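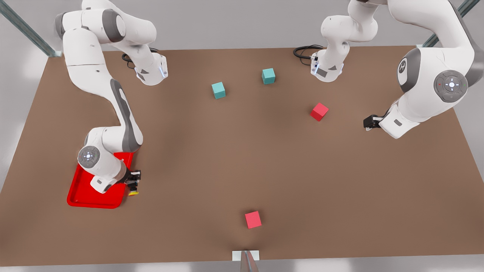 Lehrbuch > Teil II: Daten > Kapitel 6

Kapitel 6: Beispiele sammeln

Drucken | Per E-Mail senden | 53 Mal geteilt

Als ich bei Prindow anfing, dachte ich ja, das Lernverfahren sei die eigentliche Arbeit (ich hatte schließlich ein halbes Studium damit verbracht!). Dann saß ich von Januar an vor der Simulation Wumbei und habe zwei Arme ferngesteuert, Würfel für Würfel, bis ich 2.432 Durchläufe beisammenhatte. Eine Vorführung aufzuzeichnen ist leicht, aber eine, aus der das System etwas lernt, will überlegt sein. Wo liegen die Würfel am Anfang? Welcher Arm greift zu? Und was mache ich mit einem Durchlauf, bei dem ich zögere oder danebengreife?

Wir nehmen in diesem Kapitel zwei Blickwinkel auf: den Überblick über den ganzen Tisch und die Nahsicht am Greifer, in der von der Umgebung oft herzlich wenig übrig bleibt. Gerade diese karge Sicht habe ich lange unterschätzt. 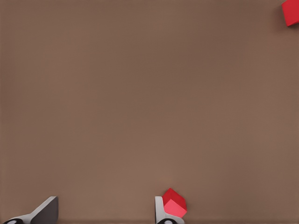 Fehlversuche gehören nicht in den Papierkorb, schrieb mir eine Leserin der ersten Auflage, sie habe im Projekt Plasitz 70 davon aufgehoben und eigens gekennzeichnet. Das mache ich inzwischen genauso, und in Abschnitt 6.2 legen wir dafür ein eigenes Feld im Protokoll an.

3 Kommentare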